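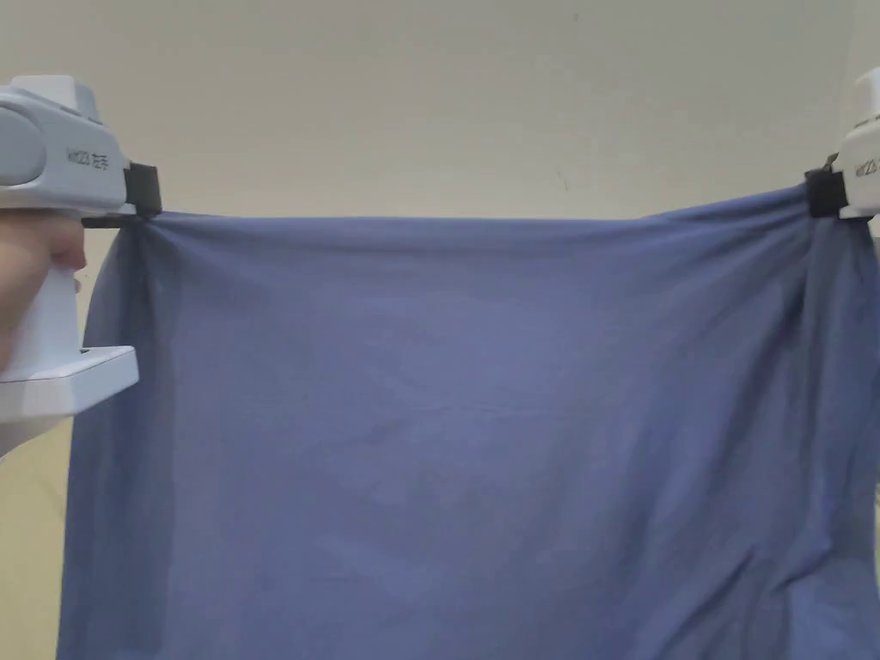
Redacción de Drallness

Una tela grande sujeta por dos esquinas se comporta siempre de forma parecida. El borde superior queda casi horizontal, el resto cuelga y aparecen pliegues que salen de los puntos de agarre. Este texto explica por qué ocurre y cómo se usa ese comportamiento para doblar una sábana.

Qué es una tela

Una tela tejida está formada por dos grupos de hilos. Los hilos de la urdimbre van a lo largo. Los hilos de la trama van a lo ancho y pasan por encima y por debajo de los primeros. Donde se cruzan no están pegados: se sujetan por rozamiento. Por eso la tela se dobla con mucha facilidad, aunque casi no se estira cuando se tira de ella en la dirección de los hilos.

Si se tira en diagonal el resultado cambia. Los cuadraditos que forman los hilos se convierten en rombos y la tela se alarga un poco. Esa dirección se llama bies. Se puede comprobar con un pañuelo: primero se tira de dos lados opuestos y después de dos esquinas opuestas.

Por qué el borde se comba

El peso es la fuerza con la que la Tierra atrae los objetos. En una tela colgada, cada trozo pesa y tira hacia abajo. Ese peso llega a las dos esquinas sujetas, que son las que aguantan el conjunto.

El borde superior intenta quedar recto, pero tiene peso debajo y baja un poco en el centro. En la tela azul grisácea de la imagen se aprecia esa comba ligera. Al separar más las esquinas, la comba disminuye y la fuerza necesaria para sujetarlas aumenta. Al acercarlas, la comba crece y la tela forma una especie de bolsa.

Por qué salen pliegues

En cada esquina toda la fuerza se concentra en una zona pequeña. La tela se frunce en ese punto y las arrugas se abren hacia abajo, como las varillas de un abanico. A la derecha de la imagen hay pliegues verticales y diagonales de este tipo. Las partes del pliegue que reciben más luz se ven claras y las que quedan en sombra se ven oscuras. El color del tejido es el mismo en las dos.

El grosor también influye. Una tela fina hace pliegues estrechos y numerosos. Una manta gruesa hace pocos pliegues, anchos y redondeados.

Cómo se dobla una sábana

Tener la tela colgada de dos esquinas es una buena posición de partida. El peso ayuda a alisarla y las esquinas ya están localizadas. El procedimiento es el siguiente:

1. Separar las manos hasta que el borde superior quede casi recto.
2. Sacudir la tela 3 veces con movimientos cortos.
3. Juntar las dos esquinas superiores en una mano.
4. Recorrer el doblez con la otra mano, de arriba abajo.
5. Apoyar la tela en una superficie limpia y doblarla de nuevo por la mitad.
6. Repetir hasta obtener el tamaño que cabe en el estante.

Si la sábana arrastra por el suelo, conviene que la sujete una persona más alta o que se haga entre dos.

Cada doblez por la mitad multiplica por dos el número de capas. Con un doblez hay dos capas, con dos hay cuatro, con tres hay ocho y con cuatro hay 16. Una capa de tela mide muy poco de grosor, pero 16 juntas ya forman un paquete que cuesta seguir doblando.

Experimento: medir la comba

Material: un pañuelo grande o una funda de almohada, dos pinzas de tender, una cuerda bien tensa y una regla.

Sujeta dos esquinas de la tela a la cuerda con las pinzas, de manera que el borde quede estirado. Mide la distancia entre la cuerda y el centro del borde. Después acerca las pinzas 20 centímetros y mide otra vez. Anota los dos resultados en una tabla. Si la tela es demasiado estrecha para ese cambio, usa uno menor y apúntalo también.

Repite la prueba con la misma tela mojada y escurrida. El agua añade peso y hace que unas capas se adhieran a otras, así que los pliegues cambian de forma. Haz esta parte en un lugar donde puedan caer gotas.

Vocabulario

Bies: dirección diagonal respecto a los hilos.
Comba: curva hacia abajo de algo sujeto por los extremos.
Rozamiento: fuerza que dificulta que dos superficies resbalen entre sí.
Trama: conjunto de hilos que van a lo ancho.
Urdimbre: conjunto de hilos que van a lo largo.

Artículos relacionados

Cómo funciona una pinza de tender
Por qué encoge la lana
El nudo llano, paso a paso
Qué hace la plancha con las arrugas
Botones, corchetes y cremalleras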